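How to Test Whether a Robot Arm Can Tidy Up a Tray by the Sink

A weekend walkthrough for patient people, by Vaida Adomaitis
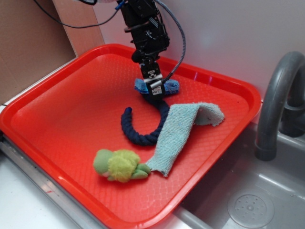
Can a machine do household chores yet?

Some of them, slowly, and only if you set the job up well and stay close by. Picking up one soft thing and putting it down somewhere else is within reach of a small hobby arm. Doing the whole kitchen while you're at work is still a long way off.

I get asked that question so often (my neighbor Rangi asks every time he sees a parcel on my porch!) that I started running a proper little test, and this page is how you can run it too. It takes me most of a Friday evening, with tea.

What you need

An arm with a two-fingered gripper, already calibrated. A shallow plastic tray with a rim. A handful of washable things that don't mind being squeezed: a sponge, a small towel, a short piece of thick rope, a plush toy. I like soft things for this, and I like a mix of them. A towel flops, a rope curls back on itself, and a plush toy has arms and legs going every which way, so each one asks something different of the fingers.

Step 1. Put the tray where the chore lives

Do this at the real counter, next to the real sink. My first tests were on a nice clear desk and the scores were lovely and told me nothing at all about my kitchen. Keep the sink drained and the tap off, route your cables up and away from the basin, and don't let anything electrical get near water. Push down on each corner of the tray, and if it rocks or tips, move it further onto the counter before you go on.

Step 2. Lay things out badly

Drop them in and leave them. Let the towel fall across the rope if it wants to. It's very tempting to straighten everything (I still catch my hand going in), but a neat row is a much easier job than the one you'd be giving it on a weeknight.

Step 3. One item, fifty tries

Start with the sponge. Have the arm come straight down, close, lift, and hold for a slow count of three. Write down "held" or "dropped" and nothing fancier. Do 50 tries, mixing the tray up between them. On my last round the sponge was held 37 times, and I was so pleased that I called my friend Triin.

If the fingers press the sponge flat without getting hold of it, raise the closing height a hair and try again. Start your count over whenever you change a setting.

Step 4. Bring in the towel and the rope

Expect the numbers to fall. With the towel, aim for a fold or a raised end, where there's something to pinch. With the rope, go across the strand, never along it. If the arm picks up two things at once, that goes down as a drop, even when it looks rather clever.

Step 5. Time yourself doing the same job

Please don't skip this one, it's my favorite part. Clear the tray by hand, then let the arm clear it, with the same clock. The arm took 113 seconds last time. I had barely started the clock on mine before I was done, and I'm not a quick person.

Keeping your notes

A paper notebook by the counter works fine, as long as the pen is on a string. Put the gripper setting at the top of each page and start a new page when it changes. I'm hoping to reach 500 tries on the towel by March, and I'll add the totals to this page once I've got them typed up.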